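In praise of the half-empty toy box

I have come round, rather late in life, to the view that a box of toys should be mostly box.
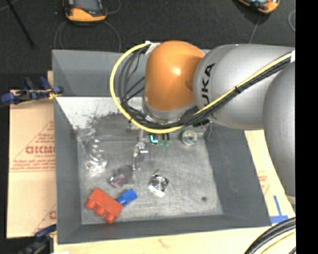 A reader in Drerkeo wrote to tell me this was all very well for people with cupboards, and that in her flat the bricks live in one big heap because there is nowhere else for them to go. She has a point, and I have thought about it a good deal since Sunday. I still think she could put half of them under the bed.

My own conversion came when we moved to Parisell and I had to pack up the playroom. There were 53 bricks under the sofa alone (I did count, being cross), and the main tub was so full that I could hardly lift it. Nothing in it could be found without tipping the whole lot onto the carpet, and so that is what everybody did, every morning, usually before 8. Then they wandered off, poor things, and I don't blame them. I feel much the same about my own kitchen drawer.

Give a small child a big red brick and a smaller blue one at the bottom of a plain grey bin, though, and see what a different business it is. They can see what they have got. They can reach it. A big brick with good fat studs on top is a lovely thing to hold, and it gets properly looked at when there aren't two hundred others sliding about over it.

I like a scuffed bin, too. The shops in Ostrowski will sell you baskets with linen liners and little slates to write on, and very pretty they are, but a liner has to be washed and a slate has to be kept away from the baby. A floor with a few scratches in it has nothing left to be precious about – you can drop things in from standing height and go and put the kettle on.

We keep 2 boxes now, one out and one away, and swap them when the grumbling starts. The one that comes back is greeted like Christmas. I did the swap again this morning and have just trodden on a brick in the hall, so the system still has its gaps.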